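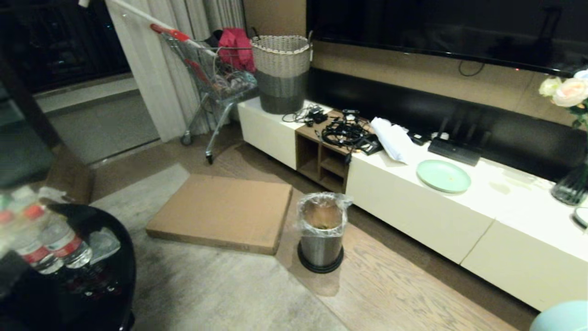 Hurnham House, ground floor flat
Living room safety check, with comments
Date of check: August 31, 2026
Last full check: May

Thank you for letting us in and for clearing a path to the television wall. We know a check like this can feel a bit like having your homework marked, and it really isn't meant that way! Anything marked "Please do" should be put right before the next visit, "Worth doing" is a kindly nudge, and "Fine" means you can forget about it.

1. Television fixed securely to wall
Fine. We gave the bracket a gentle push at both lower corners and nothing shifted. The Jiang bracket fitted in May is still tight and all its cover caps are on.

2. Cable hanging from television
Worth doing. There is one thin black cable coming down the wall behind the cabinet. It's in nobody's way at the moment, but a couple of stick-on clips would keep it flat and stop a duster from catching it (we have all done it).

3. Loose cables and adapters on furniture
Please do. This is the main one, I'm afraid. There is a tangle with a small power adapter near the woven basket at the left end, and a larger bundle of coiled cords above the wooden cubby. Cords left coiled up while they are in use can get warm, and cords that aren't in use may as well live somewhere else. Have a sort through with a cup of tea at your elbow (well away from the plugs, please), label what you want to keep and put it in a drawer. Half an hour ought to do it. Well, you may need longer than 30 minutes if you are like me and have to try every lead in every socket before you'll part with it.

4. Items resting at furniture edges
Please do. The flat black device beside the cords wants pushing back from the edge. Leave 20 cm clear along the front if the depth allows.

5. Router: ventilation and position
Worth doing. The antennas are upright and there is nothing on top of it, so good marks there. The pale green plate in front would be happier in the kitchen, both for the plate's sake and so that food and drink don't get into the habit of being put down next to the electrics.

6. Plastic bags
Please do. There is a crumpled white one on the cabinet top. If little ones ever visit, bags should be tied in a knot and put up out of reach, and in any case it's better kept away from the adapters.

7. Vases and other water near electrics
Worth doing. The flowers are lovely, all creams and peaches, and I wouldn't dream of asking you to part with them. They are at the far end from the two heaps of cords, which helps. Do take the vase to the sink when you top it up, though, and wipe the base before it goes back.

8. Drawers and open shelves
Fine. Drawers run smoothly and close fully. Both shelves in the wooden cubby are empty, and one of them would make a very sensible home for the device in item 4. The Flasska cable boxes the office keeps are 20 cm deep and should slide in nicely if you'd like to borrow one for the other shelf.

9. Floor and walkways
Please do. The big cardboard box lying partly on the rug is a trip hazard, as a tilted edge is just the thing to catch a slipper. Flatten it and take it down to the recycling store when you are next passing. If it's too much to carry, leave a note at the office and it will be collected within 2 working days.

10. Rug
Fine. Lies flat, no curled corners, and the gripper underneath still holds. Please check it again after you next hoover.

11. Waste bin
Fine. Steel bin, liner folded properly over the rim, only a little rubbish in the bottom. It is standing out on the floor in front of the cabinet, so tuck it to one side if you get up in the night.

12. Smoke alarm
Fine. Tested with the button, good and loud. Sorry about that.

Result: passed, with four items to put right (3, 4, 6 and 9).

Please keep this copy with your blue folder. The second copy goes to the Trikent office, where you can also ask for cable clips and ties free of charge.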